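Planning a Robot Cell on a Small Budget
Handout for week 5: what to buy, in what order, and what everyone forgets

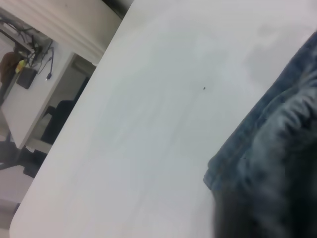 Right, money. Last week we got as far as "we'd like an arm that can handle clothes" and a few of you went straight off to look at arms (I saw the tabs open, don't pretend). I do the same every time! But the arm is the line on the budget that needs the least thought, so this week I want you to start at the other end, with the job, and work back towards the shopping.

Our running case is the Clovodetti bench, which has to pick up and fold worn clothing, jeans included. Write down three things before you open a single price list: the heaviest item, the floppiest item and the biggest item laid out flat. For most of your projects these will be three different garments. The heaviest one decides the arm, the floppiest decides the gripper and the biggest decides the table. I'd put the table first, because if a pair of trousers hangs over the side you'll be paying for reach you didn't plan on.

On tables: go plain, pale and matt. Glossy tops throw reflections back at the wrist camera and you'll lose days to them. Rounded corners are kinder to sleeves and hips. Don't spend a lot here, but do check that the thing doesn't wobble when you lean on it, and lean properly.

Now the quotes. We have two for the gripper and wrist camera together, one from Litari and one from Karakaya. Litari came in cheaper on paper. Then you read down to the second page and find that the mounting plate is extra, the cable is extra, and spare finger pads are sold in packs of 25 whether you want them or not (you'll want four). Karakaya's price includes the plate and the cable but delivery takes 14 weeks, and our term is shorter than that. So put lead time in its own column on your sheet, next to price, and look at both before you get attached to anything.

Cables and power! I've marked a lot of these plans and this line is nearly always missing. List every plug: arm controller, camera, computer, lights, screen. Then add the extension leads, the clips, the longer USB lead you'll need once you see where the computer has to sit, and something to keep it all off the floor. I put £190 down for this on the Clurkau plan and got some looks for it. We spent £47 more than that in the end, mostly on leads that were the wrong length the first time, and I'd budget higher now.

Things people leave off, in no special order:

A chair for the person running it
Second-hand clothes to practise on, plus a way of washing them
Labels for both ends of every lead
Spare fingers or pads for the gripper
Somebody's time to set it all up (cost it by the hour, even if it's yours)
Delivery, and the return postage when it's the wrong one

A word on buying used. I'm all for it with tables, screens, shelves and lamps. With arms I'd want to see one move through its full range before paying, and I'd ask for the service record in writing. For cameras I buy new, and I buy two of the same model on the same order, as matching one later is a pain.

For next time, bring a one-page plan for your own bench. Four columns: item, price, lead time, and what stops working if it arrives late. Leave a gap at the bottom for the things your neighbour spots, and swap sheets before the session starts so we can get straight into the arguments.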